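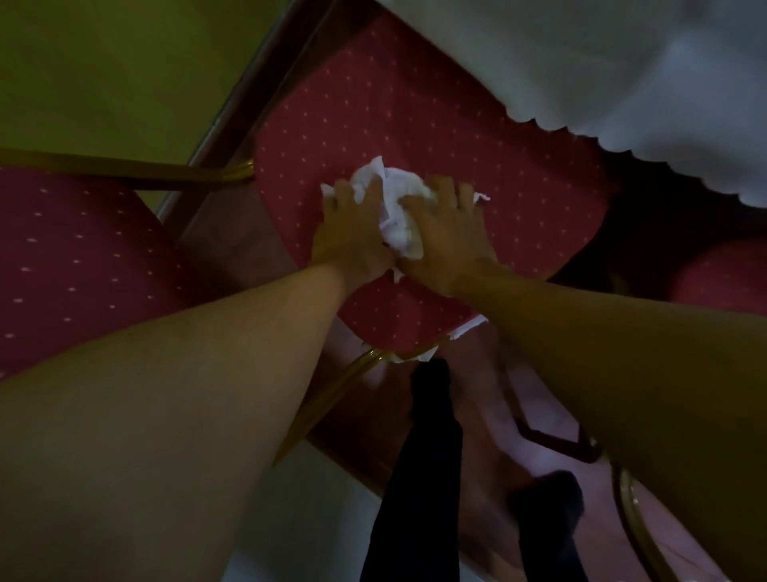
Lenço de papel no assento vermelho da cadeira de banquete.

Comprei as cadeiras Viklund em junho e estou encantada! O estofo, num vermelho framboesa com pontinhos claros, é fofo sem ser mole, e a armação dourada fininha dá logo um ar de festa à sala. Nódoas? Limpo com lenço de papel e um nada de Clereo, carregando com as duas mãos, e o tecido não fez borboto nenhum (o da minha cadeira antiga, da Trultia, fazia).

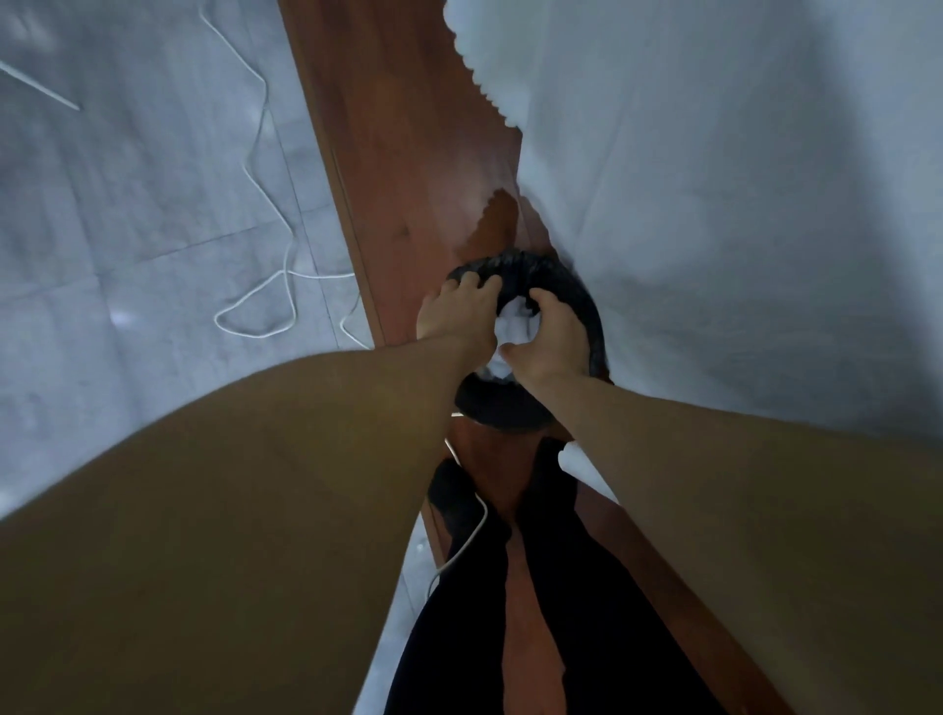
Paguei 96 euros por 2 cadeiras, portes incluídos, e para o acabamento que trazem acho um preço ótimo. Já aguentaram um batizado e um almoço que durou até às sete da tarde, sem um rangido. Só gostava que empilhassem melhor, porque os cantos do assento roçam uns nos outros. De resto, compro mais sem pensar.

Comentários (2)

Tapio Juntunen: Tenho as mesmas em azul. Usei Gelteo no tecido e ficou com auréola, cuidado.

marta_r: Quanto tempo demorou a entrega?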